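Unit 6 Handout: Enhanced Rock Weathering as a Carbon Removal Method

Instructor: Bautista Gallardo

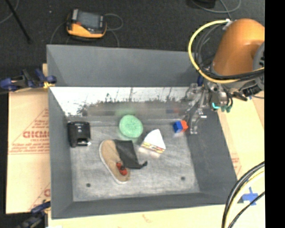 Unit 5 dealt with planting trees and managing soils, where the carbon is held in living or once-living material. Unit 6 moves to minerals. The reading for this unit is chapter 7, and the problem set at the end of the handout is due before the Saturday field session.

6.1 Background: natural weathering

Rain takes up carbon dioxide as it falls through the air and takes up more as it passes through soil, where roots and microbes keep the level of the gas high. The dissolved gas forms carbonic acid, a weak acid. When this water meets silicate rock, the acid reacts slowly with the minerals. Calcium and magnesium go into solution, and the carbon ends up as bicarbonate, an ion that stays dissolved in water.

For a calcium silicate the simplified reaction is:

CaSiO3 + 2 CO2 + H2O -> Ca(2+) + 2 HCO3(-) + SiO2

Two molecules of carbon dioxide are taken up for each calcium ion released. Rivers carry the bicarbonate to the sea. Over long periods part of it becomes solid carbonate, mostly through shell-building organisms, and at that stage one of the two molecules returns to the air. In the accounting for this course we use the bicarbonate stage unless a problem says otherwise. State which stage you are using. Marks are lost every year on this point.

Natural weathering is one of the main controls on atmospheric carbon dioxide over geologic time. It is far too slow to offset current emissions.

6.2 What "enhanced" means

Enhanced weathering speeds up the same reactions. The usual method is to crush a suitable rock, spread it on farmland, and let rain and soil acids do the rest. Three things set the rate:

Surface area. Reactions take place where mineral meets water. Halving the diameter of a set of round grains doubles the surface area per unit mass.

Mineral type. Olivine reacts quickly, and basaltic glass and some feldspars react at a useful rate. Quartz hardly reacts at all and adds nothing to removal.

Local conditions. Warm, wet, acidic soils favor the reaction. Cold or dry soils slow it down. A soil that is already alkaline may give very little additional removal.

Basalt is the rock most often chosen for cropland. It is common, it is already quarried for road stone, and it contains calcium, magnesium and small amounts of phosphorus. Olivine-rich rock removes more carbon per ton on paper but may carry nickel and chromium, and these limit how much can go on land used for food.

6.3 Energy cost of grinding

Crushing rock to gravel takes little energy. Grinding it to powder takes a great deal, and the cost rises steeply as the target size falls. The net removal is

Net = Gross - (grinding + transport + spreading)

with every term in tons of carbon dioxide. Grinding emissions depend on the local power supply. Transport emissions depend on distance and on whether the rock goes by truck, rail or barge. A plan that looks good with a quarry next door can fail when the quarry is a long truck ride away.

Many quarries already have fines left over from making road stone. Using these avoids part of the grinding term. The size range of the fines must be measured before any credit is taken for them, as leftover piles vary a great deal from top to bottom.

6.4 Case: the Trondard plots

The Trondard plots are used for the worked problems in this unit and again in Unit 8. The site is a set of test fields in the Jesau valley, on slightly acidic clay loam. Basalt fines were spread in March, before planting, and worked into the top layer of soil with a disk harrow. Matching control strips received the same tillage and no rock.

Data for the problems:

Total rock spread: 2,000 tons
Depth of mixing: 10 cm
Haul distance, quarry to field: 200 km, by truck
Soil cores in the data file: 389

The cores were taken with a hand auger, air dried and passed through a sieve. Samples for metals were sent to the Prastevier laboratory. Soil water was collected from buried suction cups, and the pH and alkalinity readings were made on the day of collection. Alkalinity drifts in stored samples if gas can escape or if bacteria are active, so treat the late entries in the data file with care. They are marked with an asterisk.

6.5 Measurement

Measuring the removal is the hardest part of the subject. The carbon leaves the field dissolved in water, and there is no single pipe or stack to put a meter on. Two methods are in common use.

Method A: soil water. Sample the water below the root zone, measure its alkalinity, and multiply by the volume of water draining through. This tracks the carbon product directly. The weak point is the drainage volume, usually taken from a model and seldom from a gauge. Alkalinity also varies over short distances.

Method B: loss from the solid. Measure calcium and magnesium in the soil before and after, and compare with an element that does not dissolve, such as titanium. If the ratio of calcium to titanium falls, calcium has left the grains. This averages over a longer time than a water sample. The weak point is the background. Added rock makes up a small share of the mixed soil, and natural variation between cores can be larger than the change being looked for.

The Iwasaki index, used in the problem set, combines the two. It is the ratio of the removal found by Method A to the removal found by Method B over the same period. A value near one means the methods agree. A low value means the solid has lost its calcium but the alkalinity has not yet appeared in the water below. Common causes are listed in 6.6.

6.6 Losses and delays

Exchange sites. Clay and organic matter hold positive ions. Calcium released from the rock may take a place on the clay and push acidity into solution. Removal is then delayed until the exchange sites fill. In clay-rich soils the delay may run to years or longer.

Stronger acids. Nitrogen fertilizer can lead to nitric acid in the soil. If nitric acid does the weathering, calcium is released with no carbon dioxide taken up. Method B alone will count this as removal. It is an error of sign as well as size in some published budgets, and you should check for it.

Secondary minerals. New clays and carbonates may form in the soil and take up part of the released ions.

Downstream loss. Some of the carbon returns to the air in rivers and in the sea as the water chemistry adjusts.

Crop uptake. Plants take up calcium and magnesium. When the crop is hauled away, so are the ions.

6.7 Side effects

Spreading basalt raises soil pH much as farm lime does. On acidic land this can replace some or all of the lime. The avoided lime may be counted, but only once, and the control strip should then receive the normal lime dose. The Trondard controls did not, and this affects Problem 4.

Fine silicate dust is a hazard to the lungs. Rock should be spread damp, and crews need fitted masks. Heavy metals should be tested in the rock before purchase and in the soil on a fixed schedule afterward.

6.8 Problem set

1. Using the reaction in 6.1, find the mass of carbon dioxide taken up by one ton of pure CaSiO3. Give the answer for the bicarbonate stage and for the carbonate stage.

2. Using the oxide table on the course page, find the maximum gross removal for the full mass of rock at Trondard.

3. Find the truck emissions for the haul, using the factor in chapter 7. At what distance would transport alone cancel half of your answer to Problem 2?

4. Redo the net removal with a limed control. State every assumption.

5. From the core data, find the calcium to titanium ratio for treated and control strips and give the standard error of each. Is the difference clear of the background?

6. Compute the Iwasaki index for the first season. Leave out the asterisked alkalinity readings, then repeat with them included, and comment on the change.

Show units at each step. Spreadsheets may be handed in, but the formulas must be visible.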